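Review: Sitico 2.3 placement planner for cluttered fixtures

Reviewed by Kumaresan Arumugam
Wednesday, May 8, 2019

Sitico is a motion planning package from Fleltura aimed at one narrow job: putting an object into a container or rack that already has something in it. It takes a point cloud, a robot model and a goal region, and returns a joint trajectory plus a release pose. We have run it since April on the Estness bench as a replacement for our own sampling planner. Version 2.3 was tested, on a Linux workstation, CPU only.

Installation and scene setup

The installer is a plain package with two dependencies. Robot import accepted our URDF after we renamed four joints. The rest of setup is done in a YAML file, where you name a support plane, a fixture and any number of movable objects.

The test fixture was a two-tier black wire rack against a white wall. I picked it to be difficult. Depth sensors get returns from the wires, from the wall and from the tablecloth through the same square inch of mesh, and a printed grid on the cloth does nothing to help stereo matching. The movable objects were two dark bottles from Haitian, one of aged vinegar and one of dark soy sauce.

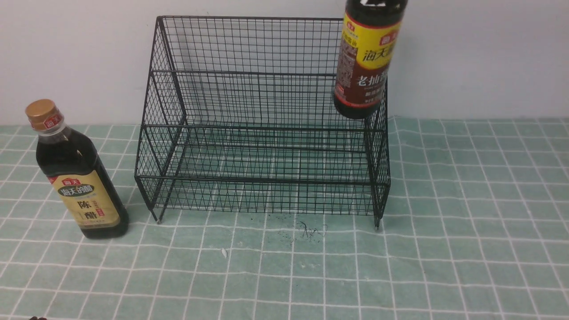 Perception front end

Sitico's bundled segmenter is the weak part. With default settings it treated the mesh as noise and deleted most of it, leaving the thicker rods floating in free space. Raising the occupancy persistence value to 85 brought the panels back as solid surfaces. That is the correct model for collision checking, but it also closes the open front of the lower shelf unless you mark the opening by hand.

Waraporn Ruangrit ended up writing a small filter that fits planes to the side and back panels and passes them to Sitico as boxes. It took her an afternoon. A product sold for rack placement should ship with this.

Dark glass was handled better than I expected. The labels give enough texture for a pose, and the cylinder fit fills in the remainder. The default fit does ignore the neck, so add a second, narrower cylinder if the grasp is high on the bottle.

Grasp handoff

You can supply your own grasps or use the built-in generator. The generator prefers a side grasp on the upper part of the bottle, a sensible choice when the base still has to clear a front wall.

Once the grasp is confirmed, the object is attached to the robot model and its old volume is removed from the scene. The second bottle, already in the right side of the rack, stays in as an obstacle. In 2.2 this swap sometimes left a ghost of the held bottle at the pick location and planning failed at the first waypoint. I have not seen it in 2.3.

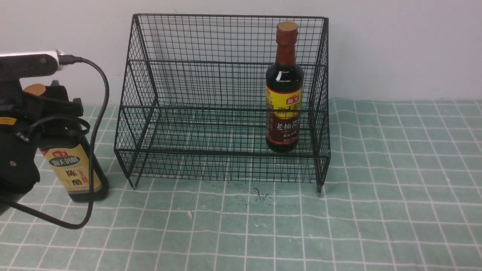 Planning and insertion

The planner splits the motion into lift, transfer and insertion. Lift and transfer use a conventional tree search with a cap of 3,000 samples per query. The median in our log was 1,529 samples, the worst 2,569, so the cap has not been a limit here. Insertion is a separate local optimizer that keeps the object axis within a set tilt and lowers it along the free column between obstacles.

That optimizer is the reason to buy the package. Our old planner would reach the goal region and then reject pose after pose over contact with the front mesh. Sitico works backward from the resting pose and only then connects to the transfer path. With one bottle on the right it consistently proposes the left half of the rack, leaving a gap between the two.
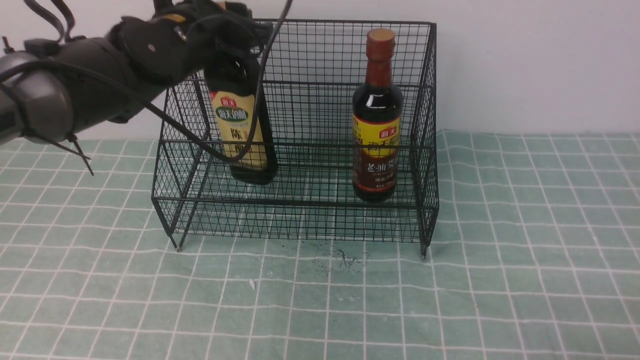 Clearance is a single number for the whole robot, and I would like it per link. A margin that suits the fingers is too small for the wrist. Cables are not modeled at all. Thirumalai Chettiar approximates ours with a capsule chain fixed to the last link, and this works if you accept losing some reachable poses near the back panel.

Tooling

The trajectory viewer is good. It scrubs smoothly, shows the closest pair of bodies at each step and exports to CSV. The log format is documented. Error messages are not: "IK_FAIL 7" covers at least three different conditions, and support took two days to list them.

Compared with Foulkes

Foulkes, the other planner we evaluated, has a better segmenter and a proper Python API. It has no insertion stage. For open shelves I would take Foulkes. For anything with a front lip, Sitico — with your own perception feeding it.

Version 2.4 is supposed to add per-link margins. I will rerun the rack test when we have it.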